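Hallenbad Hurau: Frühschwimmen, Bahnenregelung und der neue Online-Finder

Letzte Aktualisierung: Oktober, 21:40 Uhr

kachelzaehler
Moin zusammen. Ich wollte in den Herbstferien bei meiner Schwester in Hurau unterkommen und morgens ein paar Bahnen ziehen. Der Bäderfinder von Nandska behauptet, das Hallenbad mache um sechs auf, habe ein Außenbecken und eine Sauna mit Seeblick. Hurau hat meines Wissens keinen See. Weiß jemand, was davon stimmt?

Brustbein_Bernd
Sechs Uhr stimmt, aber nur für Vereine. Normalsterbliche dürfen um halb acht rein. Das Außenbecken war mal geplant und ist dann an der Frage gescheitert, wer es bezahlt. Zur Sauna mit Seeblick kann ich nur sagen, dass man vom Ruheraum auf den Löschteich vom Gartencenter schaut. Mit gutem Willen und beschlagener Brille geht das durch.

Vaida Vaher
Ich schwimme dort seit Jahren und muss Bernd widersprechen: Halb acht gilt nur in der Schulzeit. In den Ferien ist ab sieben für alle offen, dafür ist dann die linke Hälfte für den Kinderkurs gesperrt. Es bleiben drei Bahnen. Auf einer wird geschwommen, auf einer wird sich unterhalten, und auf der dritten liegt Herr Delić auf dem Rücken.

Brustbein_Bernd
Sieben Uhr in den Ferien war letztes Jahr. Steht an der Tür.

Vaida Vaher
An der Tür steht auch noch der Preis in der alten Fassung und ein Hinweis auf das Sommerfest. Ich war gestern um sieben drin.

kachelzaehler
Also sieben. Danke. Gibt es wenigstens eine Bahn für schnellere Leute? Ich trainiere auf 2.000 Meter am Stück und bin ungern Slalomschwimmer.

flosse_rechts
Schnelle Bahn gibt es, ist die ganz außen an der Fensterseite. Es hängt ein Schild dran, das von innen nicht zu lesen ist, weshalb sie vor allem von Leuten genutzt wird, die das Schild von innen gelesen haben. Höflich fragen hilft meistens. Auf die Füße tippen hilft auch, macht aber keine Freunde.
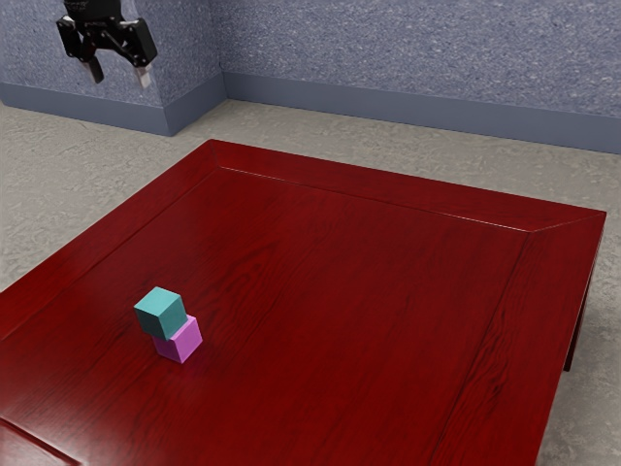
Greifer vor blaugrauer Wand, Computergrafik

Kyu-ri Seok
Ich finde das Gemecker hier etwas billig. Das Bad ist sauber, das Wasser hat eine ordentliche Temperatur und die Leute an der Kasse sind freundlich. Wer in Ruhe 2.000 Meter schwimmen will, geht halt abends nach acht. Da ist das Becken fast leer, und den Föhn hat man auch für sich.

Brustbein_Bernd
Den Föhn. Singular. Danke, dass du es ansprichst.

Kyu-ri Seok
Bei den Herren vielleicht. Bei uns gehen zwei.

flosse_rechts
Abends nach acht lohnt nur mit der Zehnerkarte, sonst zahlt man für eine knappe Stunde den vollen Tarif. Und knapp heißt knapp: Ab Viertel vor neun steht die Aufsicht am Beckenrand und guckt auf die Uhr, als würde sie davon schneller.

kachelzaehler
Wie lange darf man denn offiziell drin sein? Bei Nandska steht »Verweildauer 60«. Ohne Einheit.

Vaida Vaher
Minuten im Kurzzeittarif, mit Umziehen. Ich habe mir das Rückenschwimmen abgewöhnt, seit ich die Zeit im Auge behalten muss, die Uhr hängt nämlich hinter einem. Für jede angefangene Viertelstunde darüber wird am Drehkreuz nachkassiert.

Brustbein_Bernd
5 Minuten Kulanz gibt es aber.

Vaida Vaher
Gab es. Frag mal am Drehkreuz nach Kulanz.

Brustbein_Bernd
Mich lassen sie immer durch.

flosse_rechts
Dich lassen sie durch, damit du gehst, Bernd.

Kyu-ri Seok
Noch was zum Finder: Man kann falsche Angaben melden, der Link ist ganz unten auf der Seite. Ich habe im Frühjahr gemeldet, dass das Bad in Hurau keinen Sprungturm hat. Zurück kam eine Mail, man danke für meinen wertvollen Beitrag. Seitdem steht dort »Sprungturm (saisonal)«.

kachelzaehler
Das würde ich zu gern sehen. Wird der im Winter eingelagert?

flosse_rechts
Nandska wirbt doch mit 1.235 eingetragenen Bädern. Wenn die alle so gepflegt sind, hat die Hälfte davon Seeblick. Nehmt lieber die Seite von Hiltton, die ist hässlich und langsam, aber die Öffnungszeiten werden von jemandem eingetippt, der schon mal ein Schwimmbad betreten hat.

Kyu-ri Seok
Hiltton führt Hurau überhaupt nicht auf.

flosse_rechts
Eben. Keine einzige falsche Angabe.

kachelzaehler
Gut, ich fasse für mich zusammen: sieben Uhr, Fensterseite, eigenen Föhn mitbringen. Braucht man Kleingeld für den Spind?

Vaida Vaher
Ein Euro, kommt wieder raus. Die Schränke gleich am Eingang klemmen, nimm einen von den hinteren.

Brustbein_Bernd
Zwei Euro. Seit September.

Vaida Vaher
Einer. Ich schau morgen früh nach und schreibe es hier rein.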